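Workshop notebook, April
Clearing-up trials, kitchen corner, and what they are doing to the day shift

Started 8.40. Brodie on the robot, me on notes, Agnes in and out.
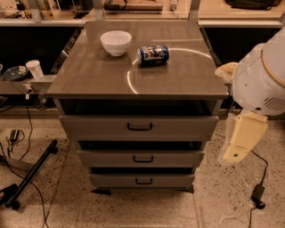
The question for this block is still the one Ngaio put at the start of the month. If the robot takes over the clearing in the staff canteen at Brunton, what is left of the job, and is what is left a job anyone would want? We have been good at measuring the first half of a clearing shift (things picked up, things put down) and poor at writing down the second half, so I am going to try to do both in the same entry from now on.

Setup as last time. Drawer cabinet pulled out into the middle of the floor, with a bowl and a drinks can on it, can on its side. The can is the item that matters. A can standing up has been no trouble for weeks. A can lying down on a shiny top is the one that rolls, and the light off the top doesn't help.

Morning runs

First run. Bowl first, then can. Bowl fine, gripped on the rim and lifted, put in the crate. Can touched on the approach and moved before the fingers closed. Robot stopped and asked for help. Brodie reset it by hand.

Second run. Can first. Same thing, smaller movement. Asked for help.

Third run. Brodie slowed the last part of the approach and had the gripper come down from higher. Can picked up. It took a long time, long enough that Clem, who was watching from the doorway with a tea, said she could have done the table and the next table. Fair. She could.

Fourth and fifth, same settings, both picked up. Sixth, the can went off the edge of the top. No damage. We left it on the floor to see whether the robot would go looking for it. It reported the top clear and was ready to move on.

That last one wants writing up properly. As far as the software is concerned the job is a clear surface, and it got a clear surface. Clem's comment was that if she did that on a shift she would be spoken to. I have added "item leaves the surface by any route other than the gripper" to the list of things that should raise a flag. Brodie thinks it is a morning's work if we use the count from before the approach and two days if we want it to know where the thing went. I would take the morning's work.

Speed

We have the slow approach at 60 per cent of the normal speed for anything lying on its side. Brodie would like to go back up once the new finger pads come from Linder. No date on the pads. Agnes rang them and was told they were in the next batch, same as she was told before.

I don't want to chase speed at this stage. The canteen figures Nikau sent over give 400 covers on an ordinary day, nearly all of them between twelve and half past one. No version of this robot is going to keep up with that rush by itself, and the people at Brunton know it. Where it could earn its place is after two, when there are two people on and the tables still have to be done along with the dishwasher, the deliveries and the floor.

Talk with Clem, 10.30

Clem has done canteen clearing at Brunton for long enough to have trained most of the others. She is with us two mornings a week for this block and I want to get down what she said while I have it.

She doesn't mind the lifting. What wears her out is the walking back and forth with the trolley, and the wiping down with one arm stretched over a table. If the robot did only the carrying she would call that a good result, and she would rather have that working properly than have it do everything badly.

She does mind being called over. In the February trial the robot asked for help so often that she stopped starting anything that took more than a couple of minutes. She couldn't do the fridge check, for instance, as the fridge check has to be done in one go or you lose your place. On paper the robot cleared a good share of the tables that week. In practice she had swapped one long dull job for a lot of short interruptions.

She asked whose name goes on the sheet. The canteen has a cleaning sheet that is signed each hour. If the robot has done the tables and a table is dirty, it is her signature. I said I didn't know. I have put it to Ngaio, who also doesn't know but agrees it has to be settled before anything goes on site.

She said the newer staff are politer about the robot than they feel. Two of them believe their hours will go in the summer. I can't tell them otherwise, and Nikau says the hours are fixed until the contract review and he won't promise past that. I think he is right not to promise, but someone from the management side has to go and say so to their faces. At present all they get is us turning up with a laptop.

Things left behind on tables

Long discussion about this before lunch, and I am not sure we finished it.

The robot treats a thing as rubbish, crockery or unknown. Clem sorts differently. Half a cup of coffee next to a coat is someone coming back. Half a cup of coffee on a table with the chairs pushed in is finished. A lunch box is never touched. A newspaper is left until three and then goes. None of this was in the instructions she was given when she started, and it isn't in ours.

Agnes wants to have a go at the coat rule: if there is a bag or clothing on or next to a table, skip the table and come back. It is simple and it will be wrong some of the time, but wrong in the harmless direction. Brodie is worried that skipped tables pile up and someone ends up with all the awkward ones at the end of the shift. Clem said that is what happens now with new starters, and you sort it out by having a word. With the robot there would have to be a list of skipped tables that she can look at when it suits her, and it mustn't beep.

Agreed: list on the tablet, no sound. Agnes to do a first version.

After lunch, 13.30

Moved on to cups. A paper cup gets squashed if the grip is set for crockery, and if there is anything in it you have a mess. Grip force turned down for anything classed as a disposable cup. Ran it with empties and then with a little water in the bottom.

Empties good. With water, all held, one tilted on the way to the crate and dripped on the floor. A wet floor is a bigger matter in a canteen than a missed cup, as Clem pointed out, and she would rather it left every cup with liquid in it alone. We can't tell liquid from no liquid by looking from most angles. Weight on lifting would do it: lift a little, and if it is heavier than an empty, put it down again and add it to the skipped list. Brodie to try.

Ran the battery down on purpose at the end to see how it behaves. It stopped work and went to its spot with plenty left, which is cautious but will do. The run counter stood at 1683 when we finished. That is all runs since the arm was refitted, including the aborted ones, so don't quote it to anyone as a success figure. It has already turned up in one slide that way.

Ondton visit

Ngaio was at Ondton last week, where they have had a clearing robot from Walier on the day shift since the autumn. Her notes, shortened:

They kept the same number of people but changed the rota. One person per shift is now "on the robot", meaning they carry the tablet, deal with the stops and empty the crates. At first this was given to whoever was youngest. It was unpopular, because you get no credit for it and all of the blame when it stops in a doorway. Now it rotates daily and there is a small allowance for it. Complaints dropped.

The evening cleaners weren't asked about anything. The robot's charging place was put where they used to park the floor machine, and for a month they moved it every night and it failed to charge. The fix was a strip of tape on the floor and an apology.

People talk less. She heard this from three different staff without asking. Clearing used to be done in pairs and the pair has gone. Nobody had counted the chat as part of the work, but it was how newcomers picked things up.

I think the last point is the important one for us and the hardest to do anything about. Clem's rules about coats and newspapers were all passed on across a table. If the clearing is done by one person and a machine, I don't see where the next person learns them.

Possible answer, to be put to Brunton: keep the pair through the rush, robot parked, and only split after two. It costs them nothing against the present rota. It makes the savings figure in the original proposal smaller, and Nikau will have to redo his sums. The proposal had 850 hours a year freed up. I never believed that one. It assumes that time spent waiting on the robot is free.

For next session

Flag for items that leave the surface without being gripped (Brodie).
Skipped list on the tablet, silent (Agnes).
Weigh on lift for cups (Brodie, after the flag).
Chase Linder again about the pads (Agnes).
Ask Nikau who will speak to the canteen staff, and when. I want a name.
Signature on the cleaning sheet (Ngaio).
Log every call for help with the time and what the person was doing when called. Clem has offered to keep this by hand. I have ruled up some pages for her, with a wide column for remarks.

Added 16.50. Brodie stayed on and did ten more of the can lying down, slow approach, from the left this time. Eight picked up, one call for help, one rolled but stayed on the top and was got at the second try. He has left the settings as they were for those runs. Please don't change them before I have copied them out.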